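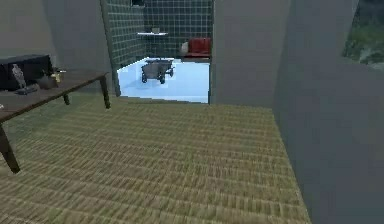
# Floor Coverings and Footstep Noise in Rented Rooms

Term project, Building Materials and Comfort
Group members: Jalen Ambrose, Moushumi Debnath, Renato Lagos
Advisor: Pilar Montecinos
Submitted August 3, 2023

## 1. Why we picked this topic

Two of us live in the Painemal building in Tromodthorpe, where the most common complaint to the office is footsteps from the unit upstairs. Tenants can't change the floor slab or the ceiling below it. What they can do is put something on the floor. We wanted to know how much difference a cheap covering makes, and whether woven plant-fiber mats do any better or worse than ordinary carpet.

Our first plan also included voices and music. We dropped that early on. A mat on the floor does very little for sound that travels through the air, and measuring it properly takes equipment we could not borrow.

## 2. Background

Footstep noise is a kind of impact sound. The heel hits the floor, the floor vibrates, and the ceiling underneath passes that vibration into the room below. A soft layer on top makes each impact last slightly longer, which lowers the sharp part of the sound. Thicker and softer layers usually work better, but they wear faster and can be hard to clean.

Low thuds are a different problem. They come from the whole floor moving, and a thin covering barely touches them. Most of the reading we did agreed on this, and our results showed the same thing.

## 3. Method

We used two stacked rooms with the same layout. Mirta Godoy, who manages the building, let us into both of them for three afternoons in January while they were between tenants.

For the impacts we dropped a rubber ball from a fixed height and, separately, walked a set path in hard-soled shoes. Jalen did all the walking so that weight and stride stayed the same. A sound meter stood on a tripod in the middle of the lower room. We made 40 drops and 40 walks for each covering.

The coverings were:

- bare floor (our baseline)
- woven rush mat
- short-pile carpet
- short-pile carpet over a Kuneo felt pad

We turned off the heat during every run because the fan was loud enough to affect the quieter readings. One set of rush mat walks had to be done over after somebody started drilling on another floor.

## 4. Results

The bare floor gave an average peak of 63 decibels for the walks. All three coverings brought this down. Carpet over felt was the quietest, plain carpet came second, and the rush mat came third. The gap between the rush mat and plain carpet was smaller than we expected -- small enough that Moushumi, sitting in the lower room without knowing which one was down, could not reliably tell them apart.

The ball drops were less encouraging. Felt helped a little. The other two coverings gave results so close to bare floor that we don't think the difference means anything.

Comfort is harder to put a number on. We each walked on the coverings in socks and wrote down what we thought. Renato liked the rush mat best because it felt firm, and Moushumi said the weave was rough on her heels. Everyone liked the felt.

## 5. Cost and upkeep

The felt and carpet together cost more than twice as much as the rush mat. The mat also rolls up, which matters to people who move every year. Its weak points are moisture and furniture. Water left standing in the weave can lead to mold, and narrow table legs or chair legs can dent or break the fibers. Dresanine, the shop where we bought ours, recommends felt dots under furniture and vacuuming along the weave.

Carpet handles chairs better but holds on to crumbs and dust. A stain on either one is mostly there for good.

## 6. Problems with our test

The rooms were empty of soft furniture, so the lower room echoed more than a lived-in one would. We tested one floor type in one building. We also had only one walker, and a heavier or lighter person might change the order of the results. The sound meter was a school model and had not been calibrated since the previous year.

If another group takes this up, we suggest testing the rush mat with the felt pad under it. We ran out of time for that one, and Pilar asked about it right away at our presentation.

The full readings are in the spreadsheet handed in with this report. Walks are on the first tab and drops are on the second.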